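Werkstattbuch, Mai
Zuletzt aktualisiert: Mai, abends
Lesezeit: 7 Minuten

Noch mal zur Wohnung in der Novside, lauwarmes Wasser an der Küchenspüle. Ich schreibe es diesmal ausführlich auf, auch wenn ich weiß, dass meine Einträge hier schon den Ruf haben, nie auf eine Seite zu passen. Aber wir sind jetzt zum wiederholten Mal auf genau diese Sache hereingefallen, und beim letzten Mal stand im Buch nur »Mischer gereinigt, läuft«, womit kein Mensch etwas anfangen kann. (Meine Handschrift, ich weiß.)

Die Meldung lautete: Warmwasser in der Küche wird nicht richtig heiß, im Bad geht es halbwegs, und morgens kommt aus dem Kaltwasserhahn erst einmal ein Schwall Warmes. Der letzte Punkt stand nur als Nebensatz in der Auftragsnotiz, ganz unten, fast entschuldigend. Den hätte ich gern dick unterstrichen gesehen! Wenn aus Kalt etwas Warmes kommt, dann denke ich inzwischen zuerst an Überströmung und erst viel später an den Speicher. Vor ein paar Jahren hätte ich an der Stelle den Speicher entleert und das Heizregister angeschaut und mich gewundert, wie schön sauber alles ist.

Ankunft kurz nach acht. Sehr freundlicher Empfang, Kaffee gab es auch, und vor allem war der Platz unter der Spüle schon freigeräumt, was einem den halben Vormittag rettet. Schuhüberzieher an, Decke ausgelegt, erst mal alles laufen lassen und die Hand drunter. Speicher stand laut Anzeige auf sechzig Grad, am Abgang gemessen achtundfünfzig, daran lag es also schon mal nicht. An der Küche nach langem Laufenlassen einundvierzig. Waschtisch im Bad siebenundvierzig. Wanne fast voll da, vierundfünfzig. Die Wanne hängt am Strang vor den anderen, das passt ins Bild.

Zähler beim Eintreffen 2.862 m³, habe ich mir notiert, damit ich hinterher sagen kann, dass nirgends etwas wegläuft. Alle Zapfstellen zu, eine Viertelstunde gewartet, das kleine Rädchen stand still. Kein Verlust nach außen. Damit bleibt das Wasser im Haus und geht nur den falschen Weg.

Probe auf Überströmung, so wie wir sie machen, hier bitte einmal für alle, die neu dazukommen:

Kaltwasserzulauf am Speicher absperren. Dann an irgendeiner Stelle nur Warm öffnen. Es plätschert kurz nach, bis der Druck weg ist, und dann muss Ruhe sein. Bei uns war keine Ruhe. Es lief ein ordentlicher, gleichmäßiger Strahl weiter, und er wurde immer kälter. Also drückt irgendwo Kaltwasser in die Warmleitung. Man muss dabei ein wenig Geduld haben und den Hahn lange genug offen lassen, ich habe früher zu schnell wieder zugedreht und mir eingebildet, das sei noch der Rest aus der Leitung.

Danach die Mischer der Reihe nach ausschließen. Unter der Spüle beide Eckventile zu: Strahl am Waschtisch unverändert. Eckventile wieder auf, Waschtisch zu, Gegenprobe an der Küche: unverändert. Blieben die Wanne und die Dusche. Die Wanne hat noch eine alte Zweigriffarmatur ohne jede Brause, da kann im Grunde nichts überströmen, wenn beide Griffe zu sind, ich habe sie trotzdem abgesperrt und hatte denselben Strahl. Und dann die Dusche, ein Pasura-Thermostat auf Putz, Stichmaß normal, mit Absperrungen in den S-Anschlüssen (ein Segen, wer auch immer die damals eingebaut hat). Schlitzschraube auf der Kaltseite zugedreht, und der Strahl in der Küche fiel in sich zusammen. So schön eindeutig hat man das selten.

Jetzt die Frage, wieso ein geschlossener Thermostat überhaupt durchlässt. In der Dusche war nachgerüstet worden: eine Handbrause mit Stopptaste am Griff. Sehr beliebt, und ich verstehe auch, wieso, beim Einseifen ist das bequem. Nur lassen die Leute dann den Thermostaten offen und drücken bloß noch die Taste. Der Mischraum steht offen, Kalt und Warm sind verbunden, und dazwischen sitzen nur die Rückflussverhinderer in den beiden Eingängen. Solange die dicht sind, merkt man gar nichts. Der auf der Warmseite war aber nicht dicht. Als ich ihn draußen hatte, saß ein Krümel auf dem Sitz, Kalk mit etwas Rötlichem dran, und die Feder kam nur noch müde zurück. Der auf der Kaltseite war noch beweglich, aber auch schon rau. Beide getauscht, man tauscht die immer paarweise, egal wie gut der zweite noch aussieht.

Was mich geärgert hat: Ich hatte die passenden Einsätze nicht im Wagen. Der Kasten von Dadport, in dem die Pasura-Sachen liegen sollten, stand noch in der Werkstatt, und im Fach für die Rückflussverhinderer lagen O-Ringe. Also zurück, suchen, wieder hin. Auf dem Rückweg habe ich noch die Siebdichtungen mitgenommen, die hätte ich sonst auch vergessen. Im Regal sind die Einsätze jetzt unter Fachnummer 543 zu finden, bitte auch dort lassen und beim Entnehmen den Zettel ausfüllen. Ich habe das Fach neu beschriftet, mit dem dicken Stift, das sieht man auch ohne Brille.

Wieder vor Ort, kurz nach elf. Reihenfolge beim Einbau, weil mir da schon einmal etwas verrutscht ist: beide S-Anschlüsse absperren, Druck über die Brause ablassen, Überwurfmuttern mit dem glatten Schlüssel lösen (nicht mit der Zange, der Chrom nimmt das übel), Armatur nach vorn abziehen und auf ein Tuch in die Duschwanne legen. Siebe heraus. Einsätze mit dem Haken ziehen, gerade, ohne zu hebeln. Sitz mit einem fusselfreien Lappen auswischen, und wenn man mit dem Fingernagel noch etwas spürt, dann noch einmal. Neue Einsätze leicht fetten, Pfeil in Fließrichtung. Den Pfeil habe ich mir laut vorgelesen, da darf ruhig jemand lachen. Siebe wieder rein, neue Dichtungen, handfest anziehen und mit dem Schlüssel noch eine Viertelumdrehung.

Vor dem Ansetzen haben wir beide Zuläufe in den Eimer gespült, erst Kalt, dann Warm. Auf der Warmseite kam am Anfang einiges an feinem Zeug, das sich im Eimer schön abgesetzt hat. Das stammt vermutlich vom Umbau im Nachbarstrang, da ist im Winter gearbeitet worden. Der Hausfilter gehört angeschaut, der letzte Anhänger daran ist so ausgeblichen, dass ich das Datum nicht mehr entziffern konnte. Ist der Verwaltung gemeldet.

Nachmessung nach dem Einbau: Probe mit abgesperrtem Speicherzulauf wiederholt, kurzes Nachplätschern, dann trocken. So gehört das. Küche danach siebenundfünfzig Grad, und zwar recht flott, Waschtisch ebenso. Thermostat an der Dusche mit dem Thermometer nachgestellt, der Anschlag bei achtunddreißig stimmt jetzt auf ein halbes Grad. Die Kundin hat sich sehr gefreut und mehrfach gefragt, ob das wirklich alles war. Ja, war es. Zwei kleine Kunststoffteile. Zur Stopptaste habe ich ihr gesagt, sie darf sie gern weiter benutzen, soll den Thermostaten aber nach dem Duschen richtig zudrehen. Wird vermutlich eine Woche lang gemacht und dann wieder vergessen, aber gesagt ist es.
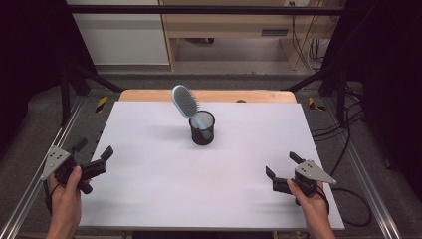

Die alten Siebe habe ich mit in die Werkstatt genommen und am Nachmittag über Nacht in Zitronensäure einlegen wollen, aber nach einer guten Stunde war schon so viel herunter, dass ich sie gleich ausgebürstet habe. Kalt ansetzen, bitte, heiß gibt es diesen weißen Belag, den man dann kaum noch wegbekommt. Zum Bürsten taugt unser Vorrat allerdings nur noch begrenzt. Die feinen Bürsten liegen flach in der Schublade, zwischen Hanf und Schleifvlies, und die Borsten sind alle nach einer Seite gedrückt. Die hellblaue Haarbürste in dem schwarzen Gitterbecher steht da viel vernünftiger, Griff nach unten, Borsten oben über dem Rand, und so hätte ich es für unsere Siebbürsten auch gern: Gitterbecher auf die Werkbank, Kopf nach oben, nach dem Ausspülen direkt hineingestellt. Durch das Gitter kommt auch Luft an die Griffe. Ein kleiner Becher reicht völlig, und die Messingbürste bekommt ihren eigenen, damit sie keiner aus Versehen für Chrom nimmt.

Offene Sachen, solange ich noch daran denke:

Escobedo, der Laden im Erdgeschoss, da steht dieselbe Sorte Thermostat in der Personaldusche, und die Beschreibung am Telefon klang verdächtig ähnlich (»manchmal ist es warm, manchmal halt nicht«). Vor dem Termin fragen, ob auch dort eine Brause mit Taste dranhängt. Und bitte den Kasten mitnehmen, dieses Mal den richtigen.

Nachbestellen bei Dadport: Rückflussverhinderer für die Pasura-Thermostate, dazu Siebdichtungen. Die Dichtungen gibt es im Beutel zu 200 Stück, das klingt nach viel, aber wir haben uns jahrelang mit Kleinpackungen beholfen und standen dann immer ohne da. Der Beutel kommt unten in das große Fach, bitte nicht wieder auf drei Wagen verteilen.

Für den Auftragszettel hätte ich gern eine zusätzliche Zeile: »Kommt aus Kalt zeitweise Warmes?« Ja oder nein, mehr braucht es nicht. Wer das Telefon macht, kann das in einem Satz mitfragen, und wir hätten uns heute die Fahrt zurück sparen können. Ich schlage es beim nächsten Frühstück vor.

Arbeitszeit vor Ort ohne die Extrafahrt gut 2 Stunden. Die Extrafahrt schreibe ich nicht auf die Rechnung, das war unser Kasten und unser Durcheinander.

Zählerstand beim Gehen habe ich nicht mehr abgelesen, fällt mir gerade auf. Rufe ich morgen an und lasse ihn mir durchgeben.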